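Sorting Habits in Shared Student Kitchens: Final Project Report
Submitted 02/05/2025 by Eleri Mostyn, Junpei Imai and Duygu Ertürk
Project supervisor: Dušan Matoušek 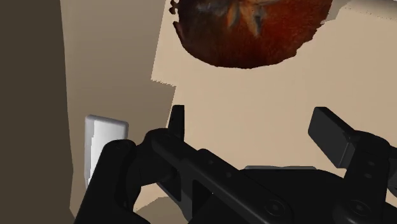
1. Background

Residents of Carhuamaca Hall share kitchens on every floor. Food waste collection was introduced in September, and the housing office asked the project group to study whether residents understood the new rules and what kept them from following them.

2. Method

A written survey was sent to all residents, and 226 completed forms were returned. The group also held interviews with 40 residents, each lasting no more than half an hour. Questions covered cooking habits, knowledge of the sorting rules, and opinions of the bins provided. Names were removed from the interview notes before they were read by the full group.

3. Findings

Most residents who were interviewed supported the collection. Their main complaint concerned the posted instructions, which used terms that differed from the labels on the bins. Tea bags and paper towels caused the most confusion. Residents on the upper floors also objected to carrying full bags down to the yard, particularly on weekends, when the service elevator is locked.

Smell was mentioned less often than the group had expected. Several residents stored scraps in the freezer until collection day.

4. Recommendations

The group recommends that bin labels and posters use the same wording and that the service elevator remain open on weekends. A trial of the new labels should run in 2 kitchens for 6 weeks before any wider change is made.

5. Acknowledgments

The group thanks Elibariki Rotich of the housing office for access to the collection schedule and for comments on the survey questions.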